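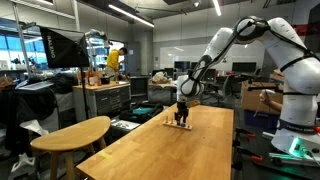
Figure 3. A bench in the Wallholm lab, with a peg board on the long wooden table.

3.2 What people do with a shared table

I came into this part of the study expecting to write about noise. Everybody I'd talked to in the planning phase complained about noise, so Tiziana Marino and I built half the diary form around it. Then the forms came back and people mostly wanted to tell us about tables! Who leaves stuff on them, who moves it, and how long a mug can sit there before it's fair game.

We collected 2750 diary entries across the two sites, Brarngate and Wallholm, between spring and the end of July. I read all of them (my eyes have forgiven me). Jeferson Falcão coded the same set without seeing my codes, and we argued over the ones where we split - usually entries where the writer was being polite about something that clearly bugged them.

At Brarngate, where desks are booked by the day, people hardly ever mentioned moving a coworker's things. Wallholm has long tables that stay put, and the entries there read like notes between neighbors. One writer had eaten lunch standing up for 19 days so she wouldn't have to shift a stranger's binder. Another just stacked everything at the far end and wrote "sorry" on a sticky note, which I found kind of lovely.

Maiara Sampaio pointed out that our form asked about "your space" and never about "our space," and she's right, that wording probably pushed people toward complaints. We fixed it for the second round. I'd still treat the Brarngate numbers with some care, as the booking system changed partway through and a few people quit filling in the evening page after that.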